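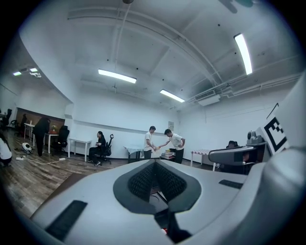

*Light-gray housing with dark mesh pad and small red light.*

# Zetville Garden Weather Notes

Version 2, July release. Maintained by Niall Crichton.

Daily weather notes from home gardens in Zetville, typed up from paper notebooks and kept as one plain CSV file. There are 1,013 entries. Each entry is one gardener's note for one day, so the same day can appear more than once.

## Files

- `notes.csv`: the entries
- `gardens.csv`: one line per garden, with slope, soil, and the nearest crossroads
- `words.txt`: local words and abbreviations, with plain meanings
- `CHANGES.md`: what changed between versions

All files are UTF-8 with commas as separators. Text fields are in double quotes.

## Columns in notes.csv

There are 7 columns.

| Column | Meaning |
|---|---|
| `entry_id` | Number given at typing time. Gaps are normal. |
| `garden` | Short code, matches `gardens.csv` |
| `day` | Day of the year, 1 to 366 |
| `season` | Growing season as the notebook names it |
| `rain_mm` | Rain gauge reading, blank if not read |
| `frost` | `y`, `n`, or blank |
| `note` | The text as written |

A blank in `rain_mm` does not mean zero. A dry gauge is entered as `0`. If you load the file with a tool that fills blanks with zeros, the totals will come out too low.

253 entries have no rain reading at all. Most of these are from the Zalewska side of town, where people wrote down frost and wind and little else.

## How the notes were typed

Spelling in `note` was left alone. Line breaks were changed to single spaces. Words that could not be read are marked `[?]`, one mark per word. Crossed-out text was skipped unless it was the only reading for that day, in which case it was typed with `[struck]` after it.

Readings in inches were changed to millimeters and rounded to one decimal place. The original figure was not kept in version 1. It is now added to the end of the note in square brackets, like this:

```
"Steady from noon, beans down again [0.4 in]"
```

Names of neighbors and house numbers were removed. Dogs were left in.

## Known problems

- Garden `LX3`, on Lultamex Road, has its gauge under the edge of a roof. Readings after heavy rain are too high. Leave it out of any totals.
- Two gardens read their gauges in the evening and the rest in the morning. The `reading_time` field in `gardens.csv` says which. Evening readings have not been shifted.
- `frost` was marked by eye. One person's frost is another person's heavy dew, and the low gardens near Watico Creek report it far more often than the others.
- Winter is thin. Several notebooks stop when the last squash is in and start again at pea planting.
- Leap days are in the file. Check `day` before lining up one season against another.

## What it is good for

Comparing gardens inside Zetville, finding rough first and last frost days, and reading about how people write about weather. A few school projects have used the `note` column by itself, which works fine.

It should not be used for flood planning, insurance claims, or long-term climate figures. The gauges were never checked against each other.

## Changes in version 2

- Original inch readings added back to the notes
- Garden `ZA1` split into `ZA1` and `ZA2` after the family moved the beds uphill
- Duplicate entries from the green notebook removed
- `words.txt` now covers "mizzle," "catfrost," and "blow-through"

## Corrections

Send the `entry_id`, the column, and what it should say. Please do not send a full edited copy of the CSV, as spreadsheet programs tend to change the `day` column on saving. Fixes go in with the next release.

## Terms

Free to copy and change. Credit as "Zetville Garden Weather Notes, version 2."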